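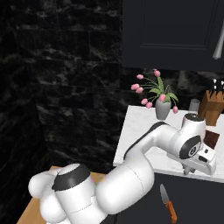
Fullcombe Hospice

Fullcombe Hospice was a medieval guest-house for pilgrims and other travellers, standing where the old ridge road comes down to the river ford at Fullcombe. It was founded in the later Middle Ages as a dependency of the priory at Destavard, and it went on taking in guests, with a few gaps, until the priory itself was closed. Only the lower walls of the hall and part of the chapel survive above ground today, but a good run of its accounts has come down to us, and it is for these that the house is best known among people who study the everyday side of pilgrimage.

Background

Most of those who stopped at Fullcombe were on their way to the shrine at Flerkberg, a long day's walk further on for a healthy person and a good deal more for anybody who was ill or elderly – and many pilgrims, of course, were one or the other. The priory already owned the ford and the meadows beside it, and seems to have been feeding travellers at the gate of its grange there well before anything was built for the purpose. The foundation charter speaks of "the poor who come wet from the water", a phrase that has rather stuck to the place, and it sets aside the rent of two mills for their bread, firewood and bedding.

Buildings

The hall was a plain, long room with a hearth in the middle and sleeping places down both sides. Men and women were divided by a wooden screen, which the accounts show being mended again and again. A small chapel opened off the eastern end, so that guests too weak to get up could hear Mass from their beds, an arrangement found in a great many hospitals of the period. Behind the hall lay a kitchen, a brewhouse and a walled garden, and there was a burial ground for those who got no further on their journey.

Life in the house

A healthy pilgrim could stay for one night and was given bread, ale and pottage, with cheese or salt fish depending on the time of year. The sick could stay until they were fit to walk. The staff was never large. At its fullest the house had a warden, who was always a monk of Destavard, and 5 lay brothers and sisters, helped out by hired hands when the shrine's great feast drew near.

One surviving roll, drawn up in December, lists 178 pairs of shoes bought for giving away, which is far more than the house could have slept in a month. It has usually been taken as a stock laid in for the whole winter, though some writers have wondered whether the shoes were meant for the poor of the parish as well. Both may well be true, as the clerk who kept the roll was not very tidy in keeping one kind of charity apart from another.

Decline and later history

Gifts to the house dwindled once a bridge was built upstream and the traffic moved away from the ford. After the priory closed, the hall was let as a barn and the chapel lost its roof. Much of the stone went into nearby farm buildings, where carved pieces can still be spotted by anyone with the patience to look for them.

The accounts passed through several private hands before reaching the Atanasov collection, where they are kept with other papers from Destavard. The rolls are fragile and some are badly stained, but the greater part can be read without much trouble.

See also

Destavard Priory
Flerkberg shrine
Medieval hospitals

This page was last edited on 5 July 2021.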